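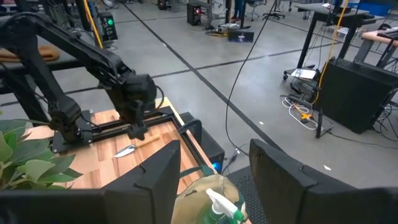

# How to get a wooden table back into shape when plants live on it

Posted Thursday, September 21, 2023

We use cookies to remember your settings and count visits. Accept all | Manage choices

I've got a soft spot for plants on tables. I know they're meant to go on windowsills and stands and so on, but a big leafy thing at your elbow while you're working makes any room nicer, even a great barn of a room with desks and office chairs in it. The trouble is the table. Water gets under pots, grit gets under pots, bits of leaf stick to everything, and one day you shift it all to make space for your lunch and find a pale ring staring back at you.

So this is my way of sorting it out. It takes an afternoon plus an overnight dry, and most of that is waiting. I've done it on plain tops and stripy ones and I go about it the same way on both. It's for real wood with an oiled or waxed finish, or a varnish that's only gone dull. If your top has a veneer as thin as paper then please stop before the sanding bit, or you'll go straight through it (ask me how I found out, Prorkby village hall sale, lovely sideboard, never mind).

## What you need

- A washing-up bowl and 620 ml of warm water
- A small squirt of washing-up liquid
- 2 soft cloths for washing, and an old cotton T-shirt cut up for the oil
- A soft paintbrush you don't mind getting dusty
- A wooden or plastic scraper, or an old bank card
- Fine sandpaper, and a coarser 80 grit sheet if you've got a proper gouge
- Furniture oil (I use Atitz clear, but any clear one made for indoor wood will do)
- Felt pads or saucers for the pots

The 620 is daft, I know. It's what my jug holds up to the brim, and it's been the right amount of water for every table I've done, so I've stuck with it. You don't want a full bowl. A full bowl means a sopping cloth and a sopping cloth is what caused half the trouble.

## 1. Clear it, properly

Everything off! Not shuffled along to the other end. Plants, toys, cables, mugs, the lot. If there's a knife lying about, and there always seems to be one on mine from cutting string or opening bags of compost, deal with that first and put it somewhere you won't lean on it. A short blade is easily hidden under a leaf.

Lift plastic pots from underneath with both hands. Plastic pots that get narrower towards the bottom are handy because they slot into things, but they're top-heavy once there's a tall stem in them, and if you grab the rim on one side it bends and you've got soil down your front. Tall plants go on the floor against a wall, on newspaper.

## 2. Dust before you wipe

Go over the whole top dry with the paintbrush. Soil is basically sandpaper, and if you go in with a wet cloth first you'll be rubbing it round in circles and wondering where the scratches came from. Brush with the grain.

If your table has a raised edge or a frame round it, like a tray, spend ages on the join. It's brilliant for stopping pens rolling off but it collects everything. I run the corner of the bank card along the gap and then hoover it with the thin nozzle. Once I got enough potting grit out of one corner to top up a cactus.

## 3. Wash

Put the squirt of washing-up liquid in your warm water, dip a cloth and wring it until it won't drip any more. Then wring it again. Wipe with the grain from one end to the other, a strip at a time, and follow straight after with the second cloth, dry. Sticky spots (some plants drip sap, and it sets like toffee) can have the damp cloth laid on them for a minute and then the scraper, held nearly flat.

Don't use anything with bleach in it. I don't like the spray polishes either, as they leave a film that the oil won't go through later on, and then you get a patchy top and blame the oil.

Leave it 2 hours with a window open. It'll look dry long before that but wood holds on to damp, and you'll only know when your oil goes cloudy.

## 4. Look at it from the side

Get down so your eyes are level with the tabletop and look along it towards the light. You'll see all sorts that you can't see from standing up: smears, dull patches, the odd dent. A top with a good finish will give you a faint reflection of whatever is standing on it, and that's a useful little test. Put a dark pot down, crouch, and look at the wood just in front of it.
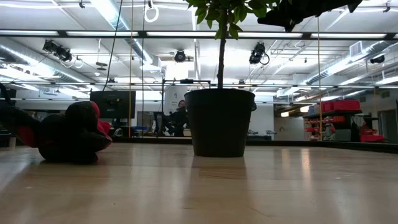
If the reflection breaks up or disappears as you move the pot along, you've found a patch where the finish has worn away, and that's where I'd start. I mark mine with scraps of low-tack tape stuck next to the patch (next to, not on!) so I can find them again once I've stood up. On one table I ended up with so many bits of tape that I gave in and did the whole top, which was probably quicker anyway.

If the reflection holds all the way across, lucky you. Skip to the saucers at step 7 and go and have a cup of tea.

## 5. Rings and scratches

White rings are damp caught in the finish and are usually shallow. Try the gentle thing first. A dab of the oil on a bit of T-shirt, rubbed along the grain for a few minutes, with a bit of elbow behind it. I get rid of most of them like this and never open the sandpaper.

Dark rings have gone down into the wood itself. For those you do need the fine paper, folded over a cork block, with light strokes along the grain and well past the edges of the mark so you don't make a little hollow. Brush off, look from the side, go again.

The 80 grit is only for real damage, like the gouge you get from dragging a gritty pot. It's fierce. A few strokes, then straight to the fine paper to get its scratches back out. If your top is made of strips in different colours, go especially easy across the joins, as a harder strip and a softer strip wear at different speeds and you can end up feeling a ridge with your thumb.

## 6. Oil

Wipe off all the dust with a barely damp cloth and let it dry. Then pour a small puddle of oil on your rag (never straight on the table) and work it in along the grain. Do it thin. I can't say this enough! Thick oil goes tacky and you'll be picking fluff out of it for weeks. Leave it as long as the tin tells you and then wipe off everything that hasn't soaked in, with a clean bit of rag, and keep wiping after you think you've finished.

Thin coats are the thing, and I do 2, with a night between them.

Oily rags can heat up by themselves and catch fire, so don't scrunch them up in the bin. Spread them out flat outside until they're stiff, or soak them in water first.

While the tin's open, do your wooden handles. Little knives with pale wooden handles go grey and rough when they've been washed a lot, and a wipe of oil brings them round beautifully. Hold it by the handle end with the blade pointing away from you, do the half you can reach, lay it down flat, then swap over later. If it's a knife you use for food, use a food-safe oil on it and keep the furniture stuff for furniture.

## 7. Putting things back

Wait a full day. Then felt pads or saucers under every pot. I like a saucer a bit wider than the base, with a lip, and felt stuck underneath that. Cork mats look nice but they soak up water and hold it against the wood.

Soft toys can go back too, and do give them a shake first. Plush picks up oil like anything, and dye can come off on fresh wood if it's been sat in a damp patch, so I'd keep bright or dark ones off for a few extra days.

Turn the pots a little every time you water. It's good for the plant, and you'll spot a leak before it's a ring. I re-oil mine every April, when the windows can be open.

## Comments

**mossandmugs:** Did this over the weekend on my mum's old dining table. The pot trick is so simple and I found three dull patches I'd never noticed. Does it work with a white pot?

**Reply from the author:** Sort of! Dark is easier to see on pale wood. On a dark top I'd use a white mug.

**shedlight:** I used walnut oil on mine and it's taken forever to harden, it still feels a bit greasy at one end. Should I sand it off?

**Reply from the author:** Give it another fortnight somewhere warm and rub it down with a dry cloth every few days. I'd only sand if it's still sticky after that. Worth remembering it's a nut oil if anyone with an allergy uses the table.

**tallfern:** Agree about cork mats. Mine grew a beard.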